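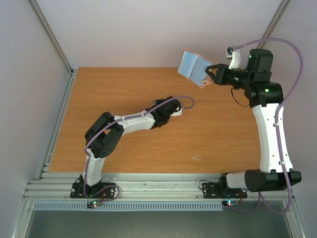 The two arms at the table, with the light blue block in the right gripper.

For most of this year I have worked on one small question: if you have two robot arms and a limited number of demonstrations, how should you divide those demonstrations between easy cases and difficult cases? I promised some people that I would write down the result in a more relaxed form than the report, so I will try.

First the task. We call it Lellness inside the group, and I don't remember any more where the word came from. One arm picks up a thick, rectangular block, a little like a book, brings it over the table, and gives it to the other arm. The second arm must take it and put it down flat. A person does this without thinking. For a learned policy it is quite unpleasant, because both arms must agree on one place in the air, and there is no mark in the air that says where this place is.

Our training data is 700 demonstrations, all made by teleoperation. The policy is trained from camera pictures and joint positions, and it predicts a short piece of motion for both arms together. We did not invent anything in the network. We took the Girard code, which the group already used for single-arm work, and made the output wider so that it holds two arms. If you look for a clever architecture you will be disappointed by this post.

The part that is ours is how we choose the demonstrations. In the beginning we collected them in the simple way: put the block in a random place, do the handover, reset, do it again. Random sounds fair, but the operator has habits. I looked at my own recordings and saw that I nearly always made the handover near the middle of the table, at the same height, with the block turned the same way. The start of the task was random and the middle of the task was a copy of itself. The policy learned this very well. When the block arrived with a different tilt, the receiving arm went to the usual place and closed its fingers on nothing.

So we changed the method. Before each demonstration a small script, Duvness, gives the operator a handover pose: where the block should be, and at which angle. The operator has to bring the block to this pose, within some tolerance, before the other arm is allowed to close. Some of the poses are ugly. One arm has to reach far toward the back wall while the other is still low over the wood, and you feel that you are doing something stupid. These are the demonstrations that helped the most.

We trained on three sets of the same size. The first had only free demonstrations, the second had only prescribed poses, and the third was half and half. I expected the third one to win. It did not. The set with only prescribed poses was best on tilted blocks, as we hoped, and it was also slightly better on the ordinary ones, which I still can't explain in a way that satisfies me. My guess is that the free demonstrations contain a lot of small corrections by the operator, and that the slower, prescribed ones are cleaner. It is a guess. To test it I would need to remove the corrections and train again.

We evaluated with 118 starting positions, the same for every policy. I am glad we fixed this list early. When you choose the start positions by hand on the day of the test, you become kind to your favorite model without wanting it.

A few things that went wrong, for people who do similar work:

The cables matter. They move with the arms, and they make large loops when an arm is stretched out. The policy sees them. In one early version we had tied the cables differently for the second half of the collection, and the model from the first half became noticeably worse after this change. Now we keep the routing the same and write down every change.

The joint zero moved a little after we replaced one motor. We found it only after two weeks, because the policy still worked, just less well.

Training longer did not save us. We stopped at 4000 epochs for the final comparison, but the curves were flat long before.

What I can't claim is that this works for other objects. One block is one block. A friend at Cloltance asked me if the same script would help with cloth, and I had to say that I don't know what a "handover pose" even means for a towel. Perhaps two corner points would be enough.

In September I will start on the next part, where the arm that gives chooses the pose by itself and the other one has to follow. For now both arms are controlled by one policy, so it is a little like one person with two hands. I want to see what is left of the result when they are separated. The Duvness script needs some cleaning before I can share it, mostly the part that checks the tolerance, where I left too many numbers written directly in the code.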